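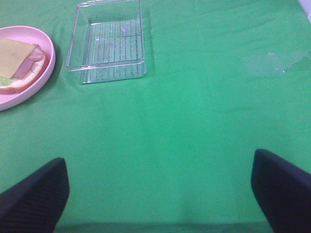 What order do the layers go in for an open sandwich?

Bread first, then lettuce, then ham, with the cheese last. Butter is up to whoever is eating it.

## Lunch table, Skillton hall

These are notes from the sandwich lunches Akosua Opoku and Blair Dow have been running at Skillton hall since September. Blair wrote most of them and Akosua corrected the parts about bread. The page was last changed on 6 February 2018.

**The bread.** One slice each, cut side up. We buy the MacLeish white loaf because it holds together under a topping. The seeded one tasted better but dropped bits all over the cloth.

**The lettuce.** A small piece is plenty. It goes straight on the bread, where the ham holds it down. Wash it early and leave it in the colander — wet lettuce makes the crumb soggy within minutes.

**The ham.** One slice, laid flat or folded once. It can hang over the side a little. Anyone who doesn't eat ham can have a second slice of cheese or some cucumber, and those are made first on a separate board with a separate knife.

**The cheese.** Square slices, put on at an angle so the ham shows at the sides. Take them out of the fridge ten minutes before you start or they tear when you separate them. Akosua likes hers under the ham, and you are welcome to do the same.

**The pink plate.** Round, with a raised rim, so the sandwich doesn't slide off when it is carried. Plates go back in the lower cupboard, under the Brukmont kettle.

**The clear container.** Rectangular and see-through. Tubs of this sort are used for whatever is left over. Write what is in them on a strip of tape and take the tape off before washing, as it goes gummy in hot water.

**The green cloth.** It covers the whole work surface. Shake it outside, wash it at forty and fold it in quarters. It comes out of the drawer creased and we don't iron it.

The cupboard key is kept at the front desk. The code for the side door is 3868, and it needs a firm push after the last number.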